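10 October 2023

Age check, Stöckli file, second pass

Read the Flustilen piece on Heidrun Stöckli again before opening the folder. It says she is 104, that she puts it down to black coffee and never marrying a man who whistled, and that she had a glass of something at the party. Four generations in the photo, the mayor on the end. All very nice. What the piece doesn't have is one line on how anybody knows the 104 is right. The reporter took it from the cake, as far as I can tell.

What we hold so far:

Baptism entry from Uvska, June 1919. Copy of a copy. First name matches, father's name matches, mother's name smudged past reading.

Home admission form from Salminen, filled in by a niece. Birth date is right to the day, but a niece filling in a form is repeating what she was told, so I give it no weight on its own.

Marriage record, Skivholm. Gives an age, no birth date. The age comes out one year short. Could be rounding, could be a clerk who didn't care, could be a bride who did.

The thing that bothers me is the older sister. Domingo found a second Heidrun in the Uvska index, same parents, buried as a baby. Families reused names all the time. If the baptism we have belongs to the first girl, our Mrs. Stöckli might be 102 or so and perfectly happy about it. I would like to rule that out before anyone in this office says "validated" out loud again.

Danuta says the burial is dated before the June baptism, and that settles it. It would, if the burial year were legible. I looked at it for a long time with the lamp at an angle and I can talk myself into a 7 or a 9 without much effort. Not settled. Wrote "7 or 9" on the sheet and initialed it.

Also reread the diet questionnaire. We sent it to all 53 people on the regional list and I still don't know what we thought we'd get. One says fish, one says no fish. Mrs. Stöckli has coffee down as the secret and then ticks "rarely" for coffee. I'd drop the whole sheet from the write-up. A person who has lived a very long time is an expert on having lived a very long time, and on the reasons I'd trust her as far as I'd trust me. 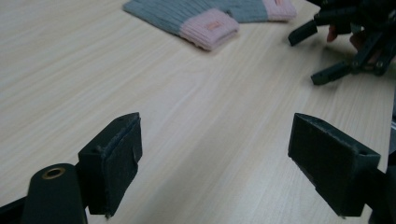
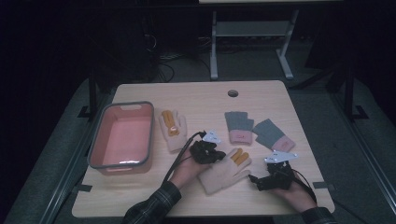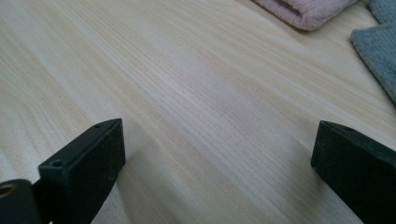
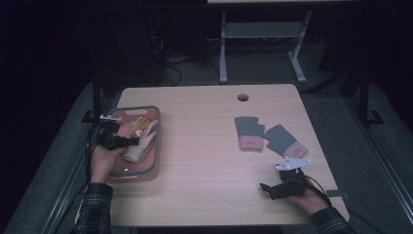 Tanner Sandhu read the above over lunch and wrote in the margin that I'm being too hard on the marriage record. One year short is normal for that office, he says, he has seen it go both ways in the same week, and a gap that small shouldn't count against her. He'd rather see the confirmation roll, where children were listed by school class and a two-year cheat would stick out.

Fair on the roll. I don't buy the first part. If an error is normal then the record can't hurt her, but it can't help her either, and he had it in the "supports" column on Friday's sheet – moved it to "neutral" and he can move it back if he wants the argument.

Confirmation rolls are in the scan set, 4000 pages, unindexed, most of them upside down. Keegan Paquette did a search on the surname and got 40 hits, nearly all of them cousins. He's going to try the father's farm name next. I'd also like the vaccination lists if they survived. Salminen's office thinks there was a school photo with names on the back, though they thought that last time too.

Status left at "plausible, open." The Flustilen reporter called to ask if she's the oldest in the region. Told him she's the oldest one we haven't finished checking. He didn't like it and will probably print something else.

To do: cleaner scan of the burial page, both sides. Ask the niece about the first Heidrun, gently. Return Danuta's magnifier.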